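What's Inside Your Pillow?

You put your head on it every single night, but have you ever wondered what is hiding in there? Let's find out – pillows are much more interesting than they look!

Some pillows are stuffed with down. Down is the fluffy stuff that ducks and geese grow under their outer feathers. Each little puff has lots of tiny threads that trap air, and trapped air keeps you warm. Squash a down pillow and the air whooshes out. Shake it, and in comes the air again!

Other pillows are full of polyester, a kind of plastic spun into curly threads thinner than your hair. The curls act like tiny springs. Polyester is easy to wash, so lots of kids' pillows are made from it.

Then there is foam. Foam starts as a runny mix that fizzes up like cake batter and sets full of bubbles. Memory foam is the funny one. Press your hand into it, lift it off, and you'll see your handprint for a moment before it slowly fills back in.

Buckwheat pillows are my favorite! They are filled with more than a thousand little hulls, the hard shells from buckwheat seeds, and they rustle when you roll over (it sounds a bit like walking on dry leaves).

Try this at home: collect 3 different pillows and put the same heavy book on each one. Wait 2 minutes, take the books off and watch. Which pillow pops back fastest? Which one stays flat? 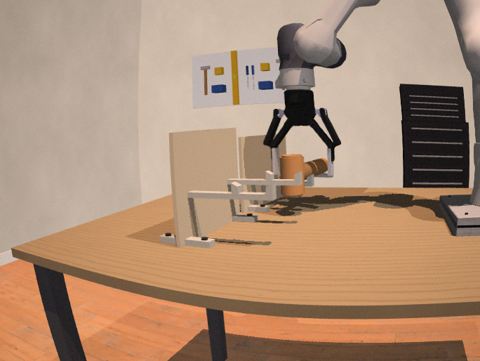 Magdy El Sherbiny wrote to us after trying the book test with his daughter in Norkwood, and said their old feather pillow stayed flat until she gave it 12 good shakes – then it puffed up taller than the foam one!

Ask a grown-up before you peek at the label on yours, and please don't cut it open. Feathers get everywhere!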